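Holtlow Flood

The Holtlow flood was a river flood that hit the town of Holtlow and the low farms along the Semple River one March, after a long spell of rain on top of snowmelt. I've kept this entry going for a while now and I rewrote most of it on 7/22/19, so if you read the old version, a fair bit has moved around.

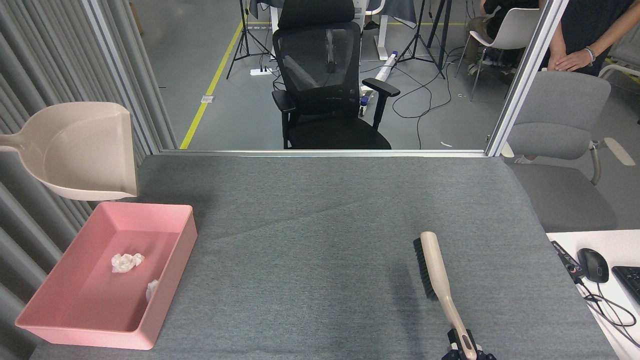 Pink plastic tray with crumpled tissues, and a beige dustpan.

Background

Holtlow sits in a bend of the Semple, and the oldest streets are lower than the river bank in places (you notice it when you walk home from the bridge and go downhill the whole way). There had been small floods before, mostly wet basements and a closed road or two. The levee on the east side was built to deal with those. It was never meant for a river coming up as fast as this one did.

The flood

Water came over the levee a little after midnight, near the Sekum Road culvert. I used to say the levee "broke," like everyone in town does, but Jiahui Qin, who has gone through the county's repair records far more carefully than I have, set me straight: the water went over the top first, and the back side washed out later that night. The gap ended up 44 feet wide.

By morning the water was 5 feet deep on Sekum Road and the bridge was closed at both ends. That split the town in two! People on the east side went up to the high school, and people on the west side mostly stayed with family or slept in their cars up by the water tower. Phones worked on and off, and there was no power east of the river for the better part of a week.

Damage

The usual number given is 500 homes with water inside. That covers the farms downstream as well as the town itself, which trips people up, and I had it wrong here myself for ages. The worst of it was in the streets behind the Rustix furniture works, where the ground dips and the water just sat there long after the river had gone back down. Rustix lost its whole ground floor and was shut until summer.

Two people died, both on the farm roads south of town. I've left their names out of the entry at the request of one of the families.

Relief and cleanup

The high school shelter stayed open longer than planned, partly for the folks whose furnaces were ruined (March nights there are still plenty cold). Drinking water was trucked in while the wells were tested. Cleanup went street by street, and the piles of wet drywall along the curbs were higher than the mailboxes. My uncle's piano was in one of them.

Later changes

The levee was rebuilt taller, with a bigger culvert at Sekum Road and a river gauge upstream of the bridge. The gauge sets off a siren, and the siren gets tested far too early in the morning if you ask me, but I'm glad it's there.

See also

Semple River
Sekum Road Bridge
Floods in river towns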